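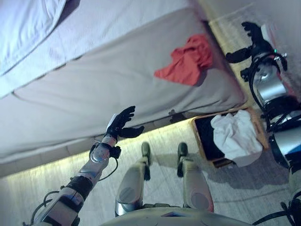
Photo: Sang-wook Noh

The Spare Room

My aunt left me her guest house in Gresenton, along with its visitors' book, which ran to 2,469 entries and contained one complaint.

"Pillow adequate," it said. It was signed S. Soltani, Room 3.

She had never got over it. She changed the pillows, then the beds, then the wallpaper, and finally her doctor, who had told her to let it go. Every January she sent Mr Soltani a card offering him a free night. Every January he thanked her and said he was busy.

He turned up the Saturday after the funeral, a small man in a good coat, holding 23 cards tied with string.

"I've come for my night," said Sepehr Soltani.

I gave him Room 3 and lay awake listening through the wall like a burglar. At eight he came down, ate two eggs and asked for the book. He wrote for a long time – long enough for me to burn the toast – then shook my hand and went off to catch the Cendora bus.

I waited until it had turned the corner.

"Pillow much improved," he had written. "Eggs adequate."

I've ordered a new pan.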